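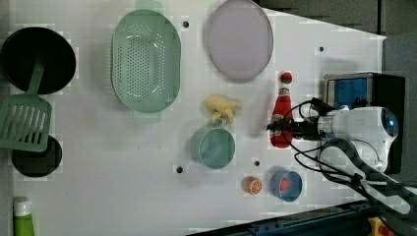 Issue 8, page 50

How to season a new black pan at home

by Mirjam Prantl

Many readers of the Fomell newsletter wrote to me after the March issue and asked how they should treat a raw iron pan before the first use. I learned it from my aunt and I do it the same way until today.

Wash the pan with warm water and a little soap. The factory wax must go away completely, so wash it twice if the surface still feels sticky. Dry it with a towel and put it on low heat for a few minutes.

Take a small spoon of flaxseed or canola oil and rub it everywhere, also on the outside and the handle. Then take a clean cloth and wipe the oil off again, as if you made a mistake. Too much oil gives brown drops which stay forever — I have one such pan from Lehner and it is my own fault.

Put the pan upside down in the cold oven. Heat to 160 degrees, wait until the oven has this temperature, then go up to 230 and leave it for one hour. Let it cool inside with the door closed.

Repeat this three times. The colour becomes darker each time, but it will not be even, and this is normal.

For the first week, fry only potatoes or onions. Tomatoes and vinegar should wait. A plastic spatula can melt on a very hot pan, so please check the label.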